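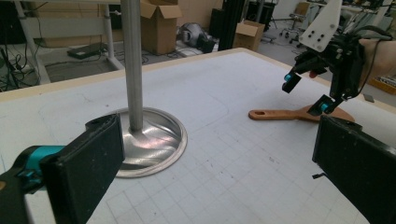 Liya Derese
Moderatorin

Bin beim Pfannenwender. Vormachen per Handgreifer klappt super, bis zu 242 Durchgänge am Tag! Nur der Stiel macht mir Sorgen. Greift ihr am Loch oder weiter vorn?

tekle_e
Weiter vorn, klar. Und nimm lieber die Fernsteuerung, da siehst du gleich, was der Arm kann.

Liya Derese
Nee, damit bin ich viel zu langsam (und nach 2 Stunden tun mir die Hände weh).

wragg_jalen
Seh ich wie Liya. Ich hatte im November 1.000 von Hand, lief prima.

tekle_e
Bei Holz vielleicht. Bei Metall rutscht's mir weg.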